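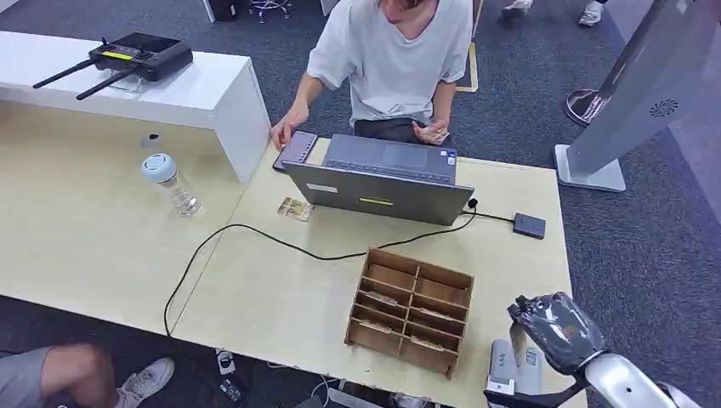

My sister told me over the phone that a cardboard organizer never organized anybody, and that if I wanted to start a new life I should start by throwing out the box it came in. I had her on speaker. I was trying to fit panel C into panel F at the time and I didn't have a hand free to hang up on her.

You have to understand that I'd bought the thing from Cirkska, which is the store out past the bus depot that sells everything flat. Flat shelves, flat lamps, a flat stool I have never managed to make into a stool. Eight compartments, two across and four down, all brown cardboard, no glue, no tape, you just slot the panels together. It took me 40 minutes! My sister stayed on the line for most of them. She ate something crunchy and told me about her gutters.

So anyway, the reason for the organizer was the letters.

Our grandmother lived in Sirkalport her whole life and for three years of it she wrote to a man in Pernimden every single day. That's 1,095 letters, and I know the number is right because she numbered them, up in the corner, in pencil, very small. He must have sent them all back or she must have gone and gotten them, and that's the part my sister and I have been arguing about since July. My sister says he got married and returned them like library books. I say Grandma took the ferry over and marched up to his door. She was a marcher.

I'd been typing them up. Not all of them, I'd have lost my mind, but the good ones. I'd set myself up at the big table at work after hours, laptop, water, charger cord looping all over the place like always, and I'd do seven in an evening and then go home and lie on the floor. The plan was one compartment for each kind of letter. Weather. Complaints. Recipes. Money. The dog. The ferry. Love, obviously. And then an eighth one for whatever was left over.

"You'll need a bigger one for complaints," my sister said.

I said I thought I'd need a bigger one for love, and she laughed so hard she had to put the phone down. I could hear her telling her husband. I could hear him laughing too, and he'd never even met Grandma.

But here's the thing, she was right. Three weeks in, the complaints were standing up out of their slot like toast. Grandma complained about the ferry (so where does that go?), she complained about the dog, she complained about a brand of tea called Uibo that as far as I can tell she went on drinking until she died. Love had two letters in it. Two! And one of those I'd only put there because she said his handwriting had improved.

I sat at that table a long time with number 16 in front of me. It was four lines. It said the rain had come in under the back door again, and that she had used his blue sweater to soak it up, and that she had washed the sweater afterward and it had shrunk, and that she was wearing it now.

Okay. So what's that? Weather? I put it in weather. Then I took it out and put it in complaints, then I got up and walked down the hall and filled my water bottle, and when I came back I just stood there holding it over all eight holes like I was playing some kind of carnival game.

I called my sister back. It was past eleven and she picked up on the first ring, the way you do when you're sure somebody's dead.

"Where would you put this one," I said, and I read it to her.

She didn't say anything for a bit. I could hear her dishwasher going.

"Read it again," she said.

I read it again, slower, and I did Grandma's voice a little, which I hadn't planned on.

"Was it the blue one?" my sister said. "The tiny one? With the elbow?"

I had forgotten all about the elbow. Grandma had darned it in green because she said green was close enough, and she wore that sweater to do the gardening, to answer the door, to bury two dogs. It came down to her ribs. We used to beg her to get a new one. My sister bought her a new one, in fact, with her first paycheck, and Grandma kept it in the drawer with the tissue paper still on.

"I've got it," my sister said. "It's in my closet, I took it when we did the house. I thought you'd want it so I didn't tell you."

I said that was stealing. She said it was. Then she asked me how many more I had to go, and if there was a second chair at that table.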